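Marchal Cutting Table, large

Workroom furniture from Rosness of Wasarstead

The Marchal is a standing-height table for cutting out curtains, blinds and loose covers. It was drawn up with the curtain maker Sandrine Masson, who wanted a top long enough to lay out a full drop without folding it, and a height she could work at all day. We have made it in the same form ever since, apart from a change to the feet described further down.

The top is 2260 mm long and comes in two halves that bolt together from underneath. The joint runs across the table and is pulled tight by a pair of steel plates. Once it is level you can run a rotary cutter or a tailor's wheel over it without catching. The surface is birch ply with a hard oil finish. It can be ironed on if you use a pad, but please don't put a hot iron straight on the oil.

The frame is beech, with mortice and tenon joints at the corners and a low rail along the back only, so there is room for your feet at the front. Under the top is a shelf for bolts of cloth and lining. The shelf has a raised lip on the long sides and is open at both ends.

Feet

Tables made before September had a fixed foot with a felt pad. The current foot screws in and out by hand and will take up the slope in most old floors. Owners of earlier tables can buy a set of the new feet from us. You will need to drill out the old fixing, and we send a paper guide with the set.

Sizes and options

Length: 2260 mm
Depth of top, standard: as shown on the order form for your chosen width of cloth
Drawers: none as standard, up to 3 can be fitted under the front edge
Measure: brass rule let into the long edge, metric or imperial
Finish: clear oil, or white oil at no extra cost

Drawers have to be ordered with the table. We can't add them later, as the front rail is cut differently. The brass rule can be fitted at any time if the top is sent back to us.

Delivery and putting together

The table comes in four parcels. The heaviest is one half of the top, and two people should carry it. Please check your stairs and door openings before ordering – the top halves do not bend and the frame ends come ready glued. All bolts and a hex key are in the smallest parcel. Allow almost 3 hours for a first build, including levelling.

We deliver in our own van to Dikden and the villages between there and Wasarstead. Anywhere else goes by pallet to the kerb.

Care

Wipe with a damp cloth and dry it straight away. Chalk comes off with a soft brush. Re-oil the top once a year, or when water stops beading on it. Pin scratches can be rubbed down with a fine pad, always along the grain.
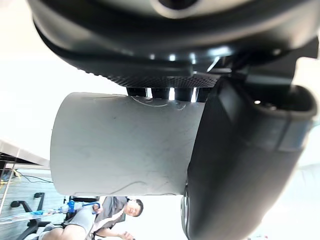 Workroom > Tables > Spares and extras

Screw-in feet, set for one table
Oil, clear or white, 700 ml tin
Ironing pad, cut to the full top
Joining plates with bolts, pair

Spares are sent from Rosness by post. Please give the number stamped inside the back rail when you order.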